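Small Panels, Slow Glue: Iraklis Panagiotou on Wood Movement
Feb 25, 2023
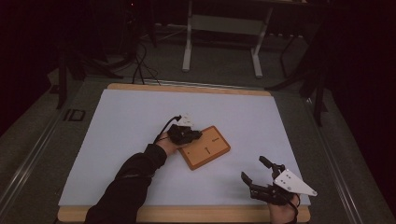
A small wooden board on a white work surface.

Iraklis Panagiotou has repaired furniture at Wellgate for 21 years, and most of the work that reaches his bench has the same cause. A panel was fixed in a way that did not allow it to change width. The wood then split, cupped or pulled a joint apart.

"People bring in a split tabletop and ask what hit it," Panagiotou said. "In most cases it was the heating."

Wood takes up moisture from the air and gives it back. Along the grain the change in length is small enough to ignore for furniture. Across the grain it is not. Panagiotou keeps a log of relative humidity in the shop and of the width of several reference boards, one of them flat-sawn and one quarter-sawn from the same species. The log holds 1,186 entries.

"The flat-sawn board moves about twice as much as the quarter-sawn one," he said. "That is in every textbook. I keep the log so I know what my own building does in winter, and the textbook can't tell me that."

His readings are lowest in the heated months and start to climb in April. He prefers to fit solid panels into frames when the wood is near the middle of its range. If a job has to be done at the dry end, he leaves a wider gap in the groove.

Asked how he sizes that gap, Panagiotou said he works from the width of the panel, the species and the expected swing in moisture content, and then checks the result against the log. For a cabinet door he leaves the panel unglued, with a single pin at the center of the top and bottom rails so that it moves equally to both sides.

"If you glue it all the way around, you have made a clamp," he said. "It holds until the first dry winter."

The same reasoning applies to tabletops. He uses slotted holes or wooden buttons, with the slots running across the grain of the top. Screws go in snug but not tight. He has seen slots cut in the wrong direction on commercial pieces more than once, and the repair in that case is simple: remove the screws, recut the slots, refit the top.

Splits that have already opened are slower. Panagiotou first lets the piece sit in the shop until its weight stops changing. One oak top, which he weighed daily, took 165 hours to settle. Only then does he decide whether to close the split with glue and clamps or fill it with a tapered strip of matching wood.

"If it closes by hand pressure, I glue it," he said. "If I need real force, I put in a strip. Force stays in the wood after the clamps come off."

On adhesives he is conservative. He uses hot hide glue on older pieces so that the joint can be opened again with heat and moisture. On newer work he uses ordinary yellow glue. He does not use epoxy on panel splits and gave two objections. It is hard to reverse, and it shows as a dark line under most clear finishes.

Finish does not stop movement, he said, though it slows it down. The common mistake is to coat the top face and leave the underside bare. The two faces then take up moisture at different rates and the board cups. He puts the same number of coats on both sides, including the surfaces no customer will look at.

Chrysanthi Kalogeropoulos, who shares the shop and builds small boxes, takes a different view on one point. She regards the precautions as unnecessary on narrow parts.

"On a lid the width of my hand, I glue it and move on," she said. "The movement is there, but the joint can take it."

Panagiotou agreed, within limits. He draws the line by width and species and would not give a single number for it. Beech, he said, he treats as if it were wider than it is.

His advice to owners was limited to the room. Keep solid furniture away from radiators and direct sun, and bring new pieces indoors well before the heating season. A hygrometer on the shelf is worth having, provided it is checked against a salt test once a year.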